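July 3, 2020

Bench top, second session. Continued from the June pages.

Cleared the table and wiped it down twice with the mild cleaner, then a pass with plain water and a dry cloth. Left it to dry through lunch. Room light on, blinds half down. The wipe test from June was done with the blinds up and I think that is why Amr and I disagreed on the streaking. Same light for every check from now on.

Purpose, for whoever picks this up after me: decide whether the laminate top stays on as the work surface for the Zerouali job or gets a new sheet. Stollik quoted for the sheet in June. The Hulitz board would be cheaper but the sample they sent has a texture I can feel with a fingernail, and paste gets into texture. The present top is smooth enough. The open questions are staining and whether the finish is wearing through.

Surface condition. Pale beige-gray laminate with a wood pattern, streaks of cream, tan and cool gray. The grain is printed, so none of what follows about direction has anything to do with strength. It matters for inspection only. A thin scratch along the streaks disappears into the pattern. A scratch across them shows up at once. On the June sheet I logged cross-grain scratches only, and I now suspect that is a detection problem and says little about how the table gets used. To check, I dragged a fingernail with a little graphite on it along the grain and then across it on the offcut. Across: visible from standing height. Along: had to put my face down to it.

Two marks in the area I was looking at, one dark and one much fainter and brownish. Both tiny. Have not tried to lift either one yet. Wanted the record first.

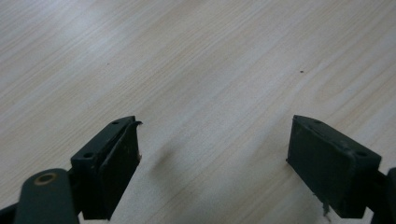
The reflection off the finish is the other nuisance. Where the light comes back at you the surface goes whitish-blue and the grain half vanishes, and anything pale sitting there would be missed. Moving your head is enough to shift it. I did each section from two sides of the table and logged a mark only if I could find it from both.

Also worth writing down: the pattern has places where the grain bends out of the straight run and makes a long loop. On the June sheet one of these was entered as "ring, possible cup stain." I would strike that entry. A cup ring does not follow the print. If you are unsure, run a damp cloth over it and look at whether the line continues into the streaks next to it.

Abrasion. Used the offcut from under the shelf, same material as far as I can tell from the edge and the back. 3000 grit, wet, light hand pressure, straight strokes with the grain. 169 strokes before I stopped, which was when my wrist gave out and not a planned number. Slight loss of gloss in the stroked strip, no change in the print. Wiped, dried, looked again from both sides. Same. This was by hand and the pressure was not controlled, so take it as a rough indication that the clear layer is not paper thin. It is no good for comparing against the Hulitz sample unless the same person does both on the same day.

Staining. Put down a dab of the Plestodent paste on the offcut next to the abraded strip and a second dab on the strip itself. Covered both with film. To be read on Monday. If the strip stains and the other does not, the gloss loss matters and we should stop using anything abrasive on the real table, including the green pads, which I have asked for before.

Dimensions, since Stollik wanted them confirmed: long side 1360 mm, measured at the front edge and again at the back -- same both times. Short side not done, the tape was needed elsewhere. Amr El Ouafi has the drawing and can read it off there, but I would rather have it measured.

To do:
Try the dark mark with a damp cloth, then a plastic scraper held flat. No blade.
Same for the faint one. If it does not move, enter it as a stain.
Measure the short side and the sheet thickness at an open edge.
Correct the June entry for the ring. Initial the correction.
Read the two dabs.
Ask Stollik whether the quote includes edge banding. The June email does not say either way.

No decision on the sheet until the dabs are read. Table can be used meanwhile for dry work, with a mat.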